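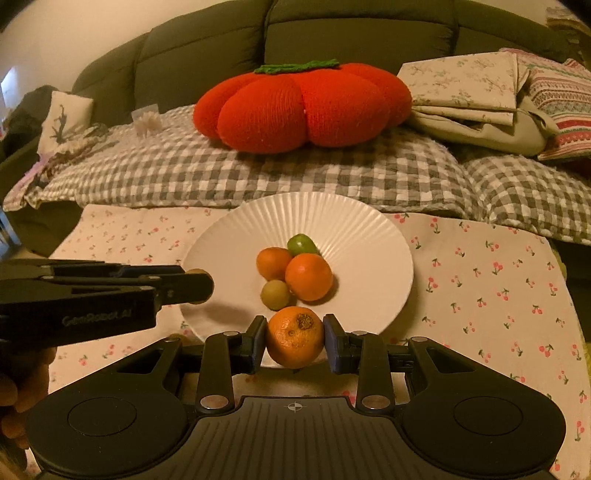

An orange citrus fruit with a brown scar on its peel.

Spots on the peel, and other winter questions

Every July the office at Katum receives the same letters from members of the fruit box. Why is the skin marked? Is it old? Can my children eat it? I will try to answer for the southern growers, who have their main harvest now.

Most marks are made when the fruit is still very small. Wind pushes it against a branch, the skin is hurt, and the scar grows together with the fruit. Inside you will usually find nothing wrong. What you should look for is a soft place, or a smell like wine. 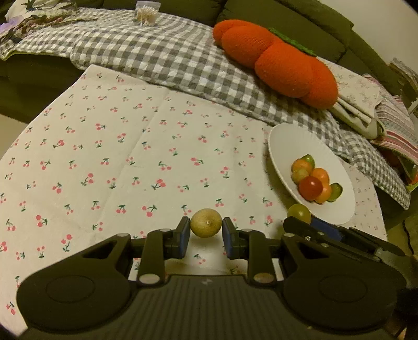

Shuzhen Deng, box coordinator

Please do not wash citrus before you store it. In a cool room it keeps well for 11 days, in my kitchen even longer – but I live on the north side of the building.

Some news from the packing room. The Onyeka farm joins us with lemons, and the price of the small box stays at 18. Pickup is open until 5 in the afternoon. Somtochukwu Iyamu asks that you bring back the empty crates, we are missing many of them. His marmalade recipe needs three days and will be in the next issue.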